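4. Experimental Setup and Results

4.1 Workspace

All experiments were run on a single two-arm station, which we call Letitlow. The station has a light wooden tabletop inside a black aluminum extrusion frame, with one arm mounted on each side. Both arms can reach the center of the table, but neither can reach the far side without entering the space of the other. This shared zone is where most of the difficulty in the task comes from, and it is the only part of the table where we measured arm-to-arm contact.

Four plastic baskets stand in a row along the back edge: green, blue, yellow and red. Their order was fixed for the whole study. The task is to pick up a small object from the table and place it in the basket named by the instruction. When the object lies far from the target basket, the arm that picks it up may hand it to the other arm near the center. 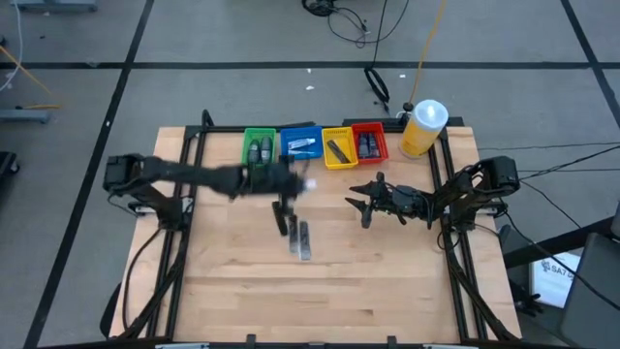
Each episode begins with a written instruction and a set of object positions drawn from a list made in advance. An operator places the objects, steps back and starts the recording. We kept the list the same for every policy so that the comparison is paired. Baskets were not emptied between episodes unless an object stood above the rim, and the policies therefore had to work with baskets that were already partly full.

4.2 Data and Training

We collected 300 demonstrations by teleoperation. Of these, 139 contain a handover from one arm to the other, and the rest are completed by a single arm. Joint positions and gripper openings for both arms were stored together with the camera images. Demonstrations in which the operator dropped an object and picked it up again were kept. Removing them in an early test made the policy worse at recovering from a missed grasp.

The baseline, Kong, predicts the actions of both arms from one shared network. Our method, Flutavley, uses the same image encoder but adds a short waiting signal for each arm. The signal is trained from the demonstrations: a time step is labeled as waiting when one arm is still and the other is moving inside the shared zone. At run time, an arm whose waiting signal is high holds its last joint target until the signal drops. No other part of the controller was changed, and both policies were trained for the same number of steps with the same learning rate.

4.3 Behavior in the Shared Zone

The clearest difference between the two policies is in how the arms approach each other. Under Kong, both arms often moved toward the center at the same time, slowed down and then backed away together. This could repeat several times before one of them got through. Under Flutavley, one arm usually held its position until the other had finished its motion. The episodes took longer when no handover was needed, as the second arm sometimes waited for no good reason, but long standoffs became rare.

Close work near the table surface remains the hardest case. The gripper fingers are broad compared with the gap between them, and a small error at the wrist is enough to make them touch. Camera views are also less useful at this point - one gripper tends to hide the other, along with part of the basket row behind them. 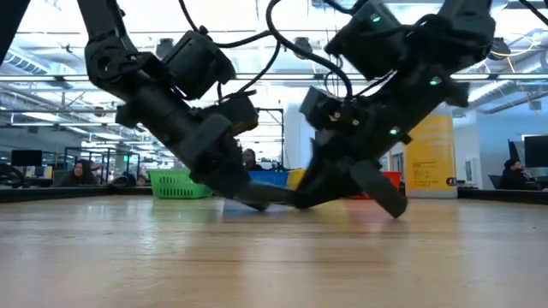
Figure 2. The two arms with their grippers close together over the tabletop. Basket row at the back.

We ended an episode early on any contact that stopped a motor, and counted it as a failure even if the object was already held. Light contact between fingers was allowed. We tried a stricter rule in which all contact counted as failure, but two labelers did not agree well enough on what counted as light contact from the video alone, and we dropped it.

Waiting labels were produced with Workulia, our labeling tool, using a fixed speed threshold. The threshold was set by hand for this station. Arms with more joint noise would need a different value, and we did not test whether it could be learned along with the policy.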